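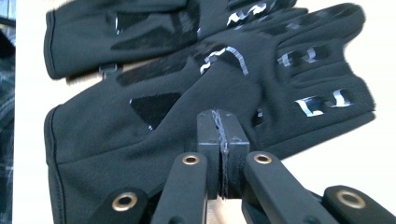 Notebook, August, Stuvalton bench

Need to settle the finger pad order before the budget sheet goes in. The quote from Tsoukalas is 9 a pair if we take 40 pairs, more if we take fewer. Skirkley are cheaper but can't say when they'd ship. The inner faces on this set are scuffed pale and the blocks are scratched, so I'd put pads down as a regular cost and stop treating them as spares. Soft fabric like these black gloves only gives the fingers a thin fold to hold, and I want good faces for that.

Other lines for the sheet:
Pads, 40 pairs – 360
Gloves and other clothing – 200, same as last time
Pivot rings – ask Skisia for a price on 16

Still open: whether a second gripper comes out of this budget or the next. I'd wait for the Skisia price.

Send sheet by 4 pm.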